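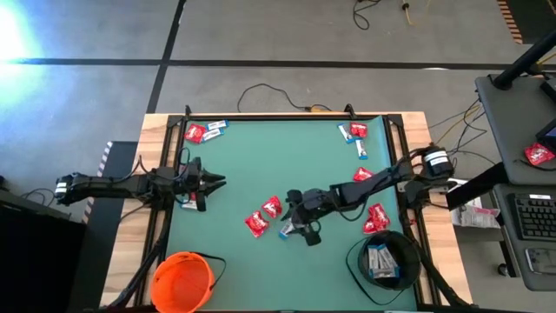
Confirmation Delay and Temporary Service in State Agency Appointments

Final project report, Legislative Process Seminar
Submitted 27 Oct 2018

1. Purpose

This report examines how long nominees to state boards and agencies wait for a confirmation vote in the upper chamber, and what happens to the office in the meantime. The question came out of a reading assignment on advice and consent. Most of the published work we found deals with federal judges and cabinet posts. State boards get less attention, although they issue licenses, set rates and hear appeals, and a vacant seat on a small board can leave it without a quorum.

The report asks two questions. First, does the length of the wait depend on whether the governor and the chamber majority belong to the same party? Second, does the wait depend on whether state law lets the nominee serve before confirmation? We call this second condition "interim service."

2. Background

State constitutions and statutes handle appointments in different ways. In some states the governor fills a board seat and the appointment stands unless the chamber votes it down within a set period. In others the seat stays empty until the chamber acts. A third group allows the nominee to take office at once and serve until the end of the next session, at which point an unconfirmed nominee must leave. There are also holdover rules, under which the previous member stays on after the term expires until a successor qualifies.

These rules change who benefits from delay. Where silence counts as consent, a chamber that opposes a nominee has to schedule a vote. Where the seat stays empty, the chamber can block the nominee by doing nothing. Where a holdover member remains, delay keeps the earlier appointee in place, which may suit the majority if that member was appointed under a friendly governor.

3. Data

The data set contains 208 nominations. Each record has the date the nomination was received, the committee referral date, the hearing date if there was one, the date of final action, the type of final action, and the office. Records were taken from chamber journals. Where the journal and the committee calendar disagreed, the journal date was used.

Nominations to university governing boards were left out, as several states handle them under separate rules. Judicial nominations were left out for the same reason. Renominations of the same person to the same seat were treated as new records, with a flag. Withdrawn nominations were kept, and the withdrawal letter date was entered as the date of final action. When no letter was printed in the journal, the date on which the withdrawal was read into the record was used.

Party control was coded at the date of receipt. If control changed before final action, the record kept its first code. This affects few records but should be noted by anyone who reuses the file.

4. Case selection

Three nominations were read in detail in addition to the coded data. They are referred to by the name of the office or place.

Flurard Port Authority. The seat had a holdover member. The nomination was referred to committee in July and no hearing was set. The nominee withdrew before the session ended. The committee minutes record two requests from minority members for a hearing date and no reply from the chair.

Drerberg Water District. The seat could be filled on an interim basis. The nominee took office on receipt of the nomination and took part in a rate decision before the hearing. At the hearing most of the questions dealt with that decision and very few with the nominee's background. The nomination was confirmed on a party-line vote.

Trundo Racing and Gaming Board. The seat was vacant and no interim service was allowed. The board lacked a quorum for license renewals. The hearing was scheduled quickly, and members of both parties cited pending renewals in their remarks. One majority member voted to advance the nomination out of committee and then voted against it on the floor. The nomination passed.

5. Method

The main measure is the number of days from receipt to final action, excluding days when the chamber stood adjourned for the year. Short recesses were not excluded. We first compared medians across four groups: unified control with and without interim service, and divided control with and without interim service. We then applied a survival model in which withdrawal and return at the end of session were treated as competing outcomes. The Pasaribu scale, introduced in our course packet, was used to rank offices by policy weight. It runs from 1 to 50. Offices scoring below 20 were grouped as low weight.

All coding was done twice, by different members of the project group. Disagreements were settled by going back to the journal page. The field with the most disagreement was type of final action, mainly in cases where a nomination was sent back to committee and never reported again.

6. Results

Median time to final action was longer under divided control than under unified control. The gap was present in both weight groups and wider in the high-weight group.

The effect of interim service was smaller than expected and ran in the opposite direction from our first guess. We had assumed that chambers would act faster when an unconfirmed person was already holding the office. In the data, nominations with interim service took longer. The Trundo case points to one explanation: an empty seat creates pressure from license holders and agency staff, and that pressure is absent when someone is doing the work.

Floor rejections were rare. Most failed nominations were withdrawn or returned without a vote. Any study that counts only recorded votes will therefore understate the rate of failure.

Committee votes were a fair but incomplete guide to floor votes. Members who voted yes in committee and no on the floor usually stated in committee that they were voting only to advance the nomination. These statements appear in minutes and are missing from roll call tables.

7. Limitations

The set of states was chosen by the availability of searchable journals and is not a random sample. Informal contact between the governor's office and chamber leaders before a nomination is sent cannot be seen in the journals. A governor who expects trouble may pick a different nominee or leave the seat open, and neither choice produces a record. The policy weight scores date from before several agency mergers, and merged agencies were given the higher of the two earlier scores.

The survival model assumes that each nomination is independent. This is doubtful, as chambers often confirm board nominees in a single block at the end of the session. A version of the model with errors grouped by block gave wider intervals. The divided control result held. The interim service result became weaker and should be treated as tentative.

8. Further work

The next step would be to add holdover status as a separate variable. It was recorded only in the three detailed cases. The statutes needed for this coding are public, but many were amended during the period covered, so each seat would have to be checked against the law in force on the date of receipt.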